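Ivham Open House: Two Arms, One Table, and a Long Price Sheet

I went to the Ivham open house in February with Noemi Haddad, who runs the packing side of our kitting shop and has sat through more robot demos than I have. We had one question. Could the company's tabletop kit, two arms on a bench plus the software and the support contract, do any of the small-parts sorting we now do by hand? The brochure says yes in large type. We drove over to see it in smaller type.

The building is the old Lau printworks, off a service road with no sign until you're past it. Coffee was in the lobby, next to an Olivetti typewriter under a plastic cover that several visitors wanted to talk about more than the robots. Registration took twenty minutes because the badge printer was down. I don't hold that against a robotics company, though Noemi did.

Mortimer Van Dusen from sales gave the opening talk. He has a pleasant manner and a lot of slides. The product is called Drirkness, and he said the name without smiling, so I suppose we'll all get used to it. It's sold as a starter package for small shops: two arms, grippers, cameras, a control box, and what he called a guided teaching process, where you steer the arms through a job by hand and the software learns from the recordings. He said a simple task could be taught with 100 recordings. A woman behind us asked what counts as simple. He said it depends.

I wrote that down, because "it depends" came up all afternoon.

After the talk we were split into groups and walked through to the demo room. Ours was led by Ansel Lyons, an applications engineer, and he was the best part of the visit. He didn't oversell. When Noemi asked whether the arms could handle parts that arrive in a heap, he said heaps were hard and that he'd want to see our parts before promising anything. I'd have liked Mr. Van Dusen to be in the room for that.

The task on the bench was tabletop clearing: toy building blocks mixed in with kitchen things. Ansel said they picked it because the blocks are different shapes and the glass gives the cameras trouble. Fair enough, and I'll admit glass is a nastier test than I expected a vendor to choose for visitors.

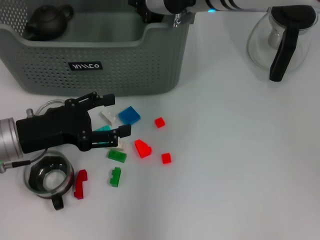 The demo bench at Ivham, with the gripper over the blocks and a teapot in the basket.

Now for what bothered me. Our work is small brass fittings and rubber washers, and most of the washers stick together. A plastic block has flat sides and stays where you put it. I asked if they had anything flexible or oily we could try, and the answer was that custom parts are covered under a paid evaluation. So I came away knowing something about blocks and very little about washers.

I also asked for a success rate. Ansel said their in-house figure came from a run of 500 picks, but he couldn't hand out the sheet, and the objects in that run were chosen by Ivham. I asked how many of those picks needed a person to step in. He said he'd find out and email me. I gave him my card and am still waiting.

Noemi's worry was floor time. Somebody has to do the teaching, and in our shop that somebody is already packing orders. The brochure treats those hours as free. She worked it out on the back of the agenda and didn't like the answer, particularly once she added a second teaching session for every new kit we take on. We changed more than 300 kit layouts last year. Mr. Van Dusen's reply was that similar layouts can share training. How similar? It depends.

The support session was run by Esperanza Peñalver, and it was more useful than its title (Partnering for Uptime) suggested. She put the actual contract terms on the screen. Remote help is included for the first year. Gripper fingers are a wear item and you pay for them. On-site visits cost extra and the response time is counted in business days, so an arm that quits on a busy afternoon may sit there a while. She answered every question straight, including mine about who owns the recordings made in a customer's shop. The customer does, but Ivham keeps a right to use them unless you opt out in writing. That line is on page nine. Read page nine.

Corinne Mahmoud, who has a small seed-packet business a couple of towns over, was in our group and seemed more taken with it than we were. Her parts are light, her layouts hardly change, and she has a spare bench. For a shop like hers I can see the sense in paying for the evaluation. I told her to ask for the intervention count first.

For us, no, or at least not this year. I'd look again if Ivham would run 100 of our own washers, from our own bin, with us standing there and nobody touching the controls. Noemi has already boxed up a sample and put the quote request in with it. Parking is behind the building, and the lunch was sandwiches.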